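Home | Set-up | Simulator | Faults and recovery | Spares | Forum

7. When the wrist camera rolls over

Welcome to the section we most enjoyed writing! If you run Getden in the simulated kitchen for long enough, you will meet the rollover fault. The arm reaches towards a wooden surface, the wrist joint takes the long way round, and the camera view swings with it. It looks dramatic, and it is a lovely fault to learn on, as the only thing you can dent is a virtual cupboard.

Filipa Correia first logged it in August while testing the Rullden planner. The cause was a joint limit written in degrees and read in radians, so the planner thought the wrist had far more room to turn than it does. The fix takes a few minutes. Please do it before you connect a real arm.

CAUTION: Never run a saved path on a real arm if that path was recorded while the fault was showing. Delete it and record a new one.

7.1 Stopping safely

1. Press Hold in the Getden window. Don't close the window, or you will lose the joint log.
2. Wait for the status bar to read HELD.
3. Open the Joints tab and write down the wrist value. With the default arm, anything above 193 degrees means you have the rollover fault.
4. Save the log under a new name.

Note: Hold stops the arm but leaves the physics running. Loose objects may go on moving for a moment, and they do no harm.

7.2 Checking the view

Switch to the wrist camera and compare it with the room camera. The room camera is fixed, so it always gives you an honest horizon. In the wrist view, find the ceiling, a window and a chair, and see which way they lean. Even a small lean is worth noting down if the gripper was meant to be level.

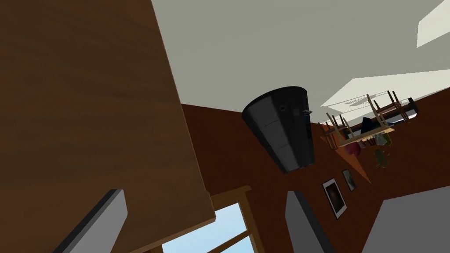
Can I just rotate the camera view in the settings and carry on?

Turning the view only changes what you see on the screen. The wrist joint stays where it is, close to its limit, and the next reach can start from the same bad position. Bring the joint back first, then look at the camera settings if you still need to.

7.3 Bringing the wrist back

1. With the arm still held, set the speed slider to 2 per cent.
2. Choose Back Off and move the gripper straight away from the nearest surface, at least 70 mm.
3. Choose Unwind. The wrist turns back the way it came, slowly, and you can watch the room swing upright again (we never get tired of this bit).
4. If Unwind is greyed out, the gripper is still too close to something. Repeat step 2.
5. Once the wrist value is below 40 degrees, press Release.

CAUTION: Do not use Home in place of Unwind. Home takes the shortest path it can find and may sweep the fingers through a cabinet or worktop.

7.4 Correcting the limit

1. Open the arm file in Wubshet and find the line "wrist_limit".
2. Change the unit to "deg" and save.
3. Restart Getden and load the kitchen again.
4. Run the reach test from section 5 with both cameras open.

If the test passes, well done, you are ready for section 8! If the view still rolls, send your saved log and arm file to Milagros Cabello on the support desk. She reads every log herself and loves an odd one.

Contact support | Copyright Gondora | Back to top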